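Bench tips: setting up a two-arm fruit and tidy-up test

Filed under: kitchen bench, arms, data. Updated November.

Quick one. People keep asking how we set the table for the Isah runs so writing it down. Isah = our two-arm learning method, the one that trains on short hand-guided demos. No theory on this page, just the stuff that saves you an afternoon.

What we were testing

Simple question. Does a policy learn better from 300 messy demos or 300 neat ones? Neat = every object starts on a marked spot. Messy = put it down wherever, walk away. Necati Gezer ran most of the neat set, I did most of the messy. Same arms, same table, same time limit.

Short answer, messy won. Numbers further down.

Tip 1. Use kitchen stuff

Plates, fruit, a basket. Cheap, easy to swap. Test blocks are all flat sides and the arm gets spoiled by them. Round things slip and roll and that's what you want it to learn. Keep colors far apart at first. Blue plate, yellow lemon, easy to label later.

Tip 2. Two arms, two jobs

Have one arm hold the dish and the other bring the fruit. Demos come out shorter than when one arm does everything in turns. Watch the rim though. Grip a plate too near the edge and it tilts. 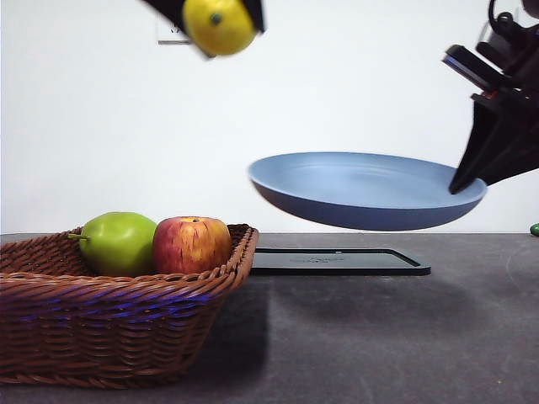

Lemon in one gripper, plate in the other.

Grip force on fruit: start low, go up a bit at a time. We lost a pear on the first morning with the Grarna fingertips turned up too high. Pulp in the hinge. Cotton swab and warm water, then dry it properly.

Tip 3. Mark nothing on the table

For the neat set we used tape corners, and the policy learnt the tape. Peel it off and success falls off a cliff. If you need repeat positions use a paper template, lay it down, place the objects, take the template away. Slower. Do it anyway.

Also wipe the table but don't scrub it. Scuffs are fine. A spotless top with one new scratch is worse than a top with scratches all over, the wrist view latches on to the scratch.

Tip 4. Check the wrist view before you hit record

Not the side view. Everybody sets up from the side view becuase it looks nice. The wrist cameras see a different table. Open both grippers all the way, look through both, and ask can I see the thing I'm about to pick AND the place it's going. If not, move the basket closer to the target. Small move usually does it.

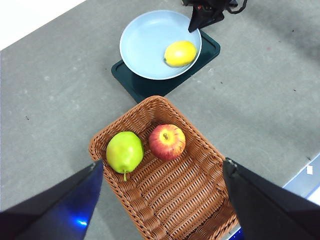 Baskets beat bowls for the pick-from side. Sloped walls give the fingers somewhere to go. Weave is hard on depth sensing, so if you use depth expect holes in it. We run color only and didn't care.

Leave the second arm in view sometimes. If it's always parked out of sight in the demos the policy gets confused the first time it shows up.

Tip 5. Mix in flat things

Fruit alone gives you a policy that's good at fruit. For every batch we threw in flat everyday bits. Phone case, coaster, that sort of thing. Flat on a flat surface is the hardest pick on the bench, fingertips have to come in low and just about skim the table. Go in slow, both tips at the edge, close, then lift. If the fingers flex, back off and come in again, don't push thru.
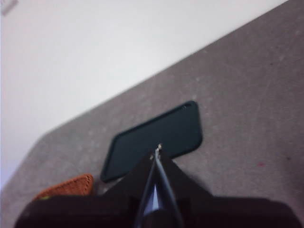

Turn the flat ones to a new angle each time. We forgot this for a whole evening and got 27 demos with the case lined up the same way. Binned them.

Put one or two other things close by too. Clutter at the start is cheaper than clutter later.

Results, the short version

800 test picks in all, split even between the two policies. Messy-trained beat neat-trained on fruit, and by more on the flat objects. Only place neat came out ahead was plate handoffs, and only when the plate began on its taped spot. Move the plate a hand's width, lead gone.

We tried 4 different people resetting the table so it wasn't just my mess vs Necati's tidiness. Same pattern with everyone. One table, one room, one pair of arms, so don't bet the farm on it. The Mandbridge bench is repeating it with their own arms and I'll add their numbers here when I get them.

Odds and ends

- Real fruit goes soft. Swap before it does or the grip numbers drift.
- Matte plates over shiny ones. Glare eats the rim.
- Tie cables back before each session, not once a week.
- Write down who reset the table. You will want this later.
- Noltus logger drops the first second of every clip. Wait a beat before moving.
- Failed demos: keep them, seperate folder, name the reason in the file.

Paper template for the plate and basket is in the shared folder, print at full size. Next page is the fingertip cleaning routine.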